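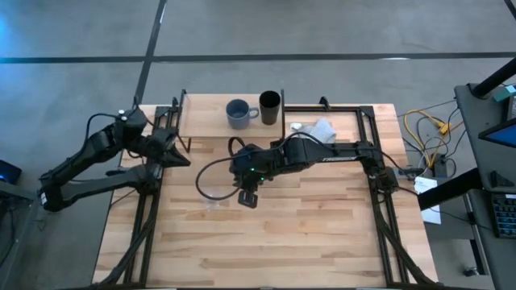 Ob die Zelle nach dem Umbau wirklich weniger Stillstand hat, wollte Joanne Bickerstaff in ihrer Rückmeldung zum letzten Bericht wissen, und ob man die Kabel nicht von Anfang an anders hätte führen können. Die zweite Frage kann ich mit Ja beantworten. Für die erste haben wir jetzt die ersten Zahlen.

Zwischenbericht Projekt Kultel, Arbeitspaket Wartung
An: Vekura, Projektbetreuung
Verfasserin: Golnar Bakhtiari
Stand: 20/09/2019

1. Zustand der Zelle

Die Zelle hat zwei Arme, links und rechts am Tisch, jeder auf einem schwarzen Rahmen aus parallelen Schienen. Beide Arme sind in Betrieb. Der Rahmen links wurde im Berichtszeitraum neu ausgerichtet, dabei haben wir alle Schrauben der Querstücke mit dem Drehmomentschlüssel nachgezogen. Zwei davon waren locker. Rechts war nichts zu beanstanden.

Als feste Prüfaufgabe verwenden wir weiterhin das Ablagebrett hinten auf dem Tisch mit der Tasse und dem hohen schwarzen Becher. Der Griff der Tasse muss bei Beginn nach rechts zeigen, sonst sind die Ergebnisse mit den früheren nicht vergleichbar. Diesen Punkt haben wir in die Anleitung geschrieben, nachdem er zweimal vergessen wurde.

2. Kabel

An beiden Armen laufen die Kabel jetzt in einem weiten Bogen zum Handgelenk. Früher waren sie eng am Arm befestigt, und am Handgelenk rechts ist im Juli ein Leiter gebrochen. Der Bogen braucht mehr Platz über dem Tisch – das müssen wir bei der Bahnplanung beachten, besonders wenn beide Arme in der Mitte arbeiten. Stuart Mottram hat dafür eine Sperrzone in der Steuerung eingetragen. Sie ist noch etwas zu groß und kostet uns Reichweite nach vorne.

Nicht erledigt ist die Verkabelung rechts neben dem Tisch. Dort hängt das gelbe Kabel noch zusammen mit den dünnen schwarzen und weißen Leitungen über dem Boden. Ein Kabelkanal ist bei der Firma Soletdale bestellt. Bis er montiert ist, darf man auf dieser Seite nicht zwischen Tisch und Arbeitsplatz durchgehen, wenn die Arme eingeschaltet sind.

3. Greifer und Dauerlauf

Der Dauerlauf wurde auf 1000 Zyklen geplant. Nach 768 Zyklen hat der rechte Greifer nicht mehr ganz geschlossen und wir haben abgebrochen. Die Ursache war Abrieb in der Führung. Amber Tapley hat die Führung gereinigt und den Nullpunkt neu gesetzt, danach lief der Greifer wieder normal. Wir reinigen jetzt alle 800 Zyklen, was nach diesem Ergebnis offensichtlich zu spät ist. Für den nächsten Lauf schlage ich einen kürzeren Abstand vor und bitte um Ihre Zustimmung, denn der Wert steht im Wartungsplan, der mit Vekura vereinbart ist.

Der Stillstand betrug in diesem Zeitraum insgesamt 69 Minuten. Darin sind die Reinigung und die neue Kalibrierung enthalten, nicht aber der Umbau der Kabel. Im vorigen Zeitraum hatten wir wegen des Kabelbruchs zwei volle Arbeitstage verloren. Ein Vergleich ist also noch nicht ganz gerecht.

4. Nächste Schritte

Den Kabelkanal montieren, die Sperrzone verkleinern, den Dauerlauf mit beiden Armen wiederholen. Ein Ersatzgreifer ist angefragt, das Angebot liegt noch nicht vor. Der nächste Bericht kommt im Dezember.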